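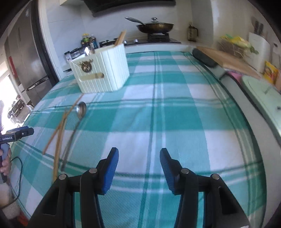 Automation in Everyday Places
Handout 6: Notes on the Trorgate open day

14 shares | 3 comments

These notes are for everyone who came on the visit and for those who had a dentist's appointment. Read them before the seminar. Jocelyn Fraser will collect the one-page write-ups at the door and she does not accept them by phone, photographed, at midnight.

1. What we went to see

Trorgate opens its teaching kitchen to visitors every December. Most of the class expected a humanoid making soup. What they got was people with grippers in their hands, putting cutlery away. Several of you looked let down, and one of you asked when the robot was coming. The grippers are how the robot learns, so in a sense you were looking at its homework.

Ye-seo Moon gave the introduction. The main points, for those at the back near the cookies:

- A person holds the gripper and does an ordinary chore with it. The camera on the tool records what the fingers are doing and what is in front of them.
- The recordings are used to train a policy, meaning the thing that decides how a robot arm moves next.
- The person doing the chore needs to be slower and tidier than they are at home. This was the hardest part for Jin-sol Choo, who demonstrated.

2. The cutlery task

The task is called "table to holder." Chopsticks and a spoon start on the table and should finish in the utensil holder. A four-year-old can do it, and Byung-chul Cha mentioned this more often than the staff liked.

Why it is hard:

Thin things on cloth. A chopstick lies almost flat, so the finger pads have to come down very close to the table. Go too low and you pinch the tablecloth, and then everything on it comes along for the ride.

Crossed things. When chopsticks and a spoon lie over each other, moving one may move the others. Which do you take first? Jin-sol's rule was "whatever is on top." Write down a case where that rule fails. There are several.

Shiny things. The bowl of a spoon reflects the room, and a camera can be fooled by that. So can students, judging by the questions.

Long things. Grab a chopstick by one end and the other end swings. It then has to go upright into a holder that already has handles in it.

3. Numbers given in the talk

The group had 2,207 recordings of this one task at the time of our visit. Of these, 21 had been thrown out that morning, mostly for dropped spoons. Byung-chul Han asked whether drops might be worth keeping, so the robot could learn to recover from them. Good question. The reply was "we argue about that" - which I would like you to do as well.

4. For the write-up

Pick one chore you do in your own kitchen. Break it into steps, and mark the step where you think a gripper with two fingers would struggle. Say what a recording would have to show for a robot to learn it. Please don't choose making toast. I have read 100 of those.

Next handout: Suria and the warehouse floor. Bring closed shoes.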